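Hodamero Tabletop Service: Gallery

Published March 2018

Hodamero is a manipulation service for organizations that operate humanoid robots with multi-fingered hands. It is offered by Sembridge to research laboratories, equipment makers and training centers. Under the service, a client's robot is worked through a set of everyday table tasks, and the client receives the resulting recordings together with a written assessment of hand performance.

The tasks in the standard catalog are drawn from ordinary household activity: setting and clearing dishes, moving containers, and sorting small goods. Clients may select from 100 listed tasks or submit their own. The current catalog came into effect in January and replaces the earlier Kereama series.

The gallery presents the dishware portion of the service, in which the hand works close to a cup among other household items on a gridded cloth.
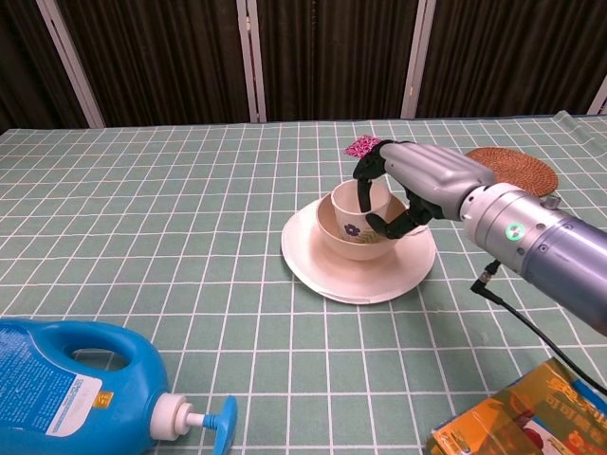
Cup, bowl and plate, with the fingers closed around the cup.

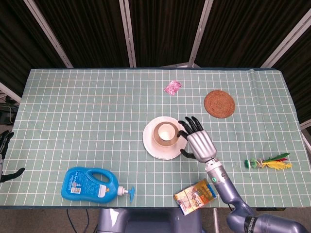
Cup and saucer, with the right hand near the rim.

Dishware is included in every standard booking. Cups in particular require the fingers to work at a rim and along a curved wall, and results for these tasks are reported separately from those for boxes and bottles. Each report states the object set used, the number of attempts and the operator's remarks on grip and release.

The service is available in 2 forms. The resident form is carried out at the Sembridge facility in Sovavine, where tables, cloths and objects are supplied. The visiting form is carried out at the client's own premises, and the client is asked to provide a level table and suitable lighting. Both forms use the same task sheets.

To date, the Hodamero archive holds 3,752 recorded attempts, of which 1,941 concern dishware. Clients may request access to the archive for comparison with their own results. Recordings made for one client are not released to another without written consent.

Requests for a booking should state the model of the hand, the preferred form of service and any objects the client wishes to add to the standard set. Additional objects must be received at Sovavine before the session is confirmed. A schedule of fees is sent on request, and inquiries may be directed to the Sembridge service desk.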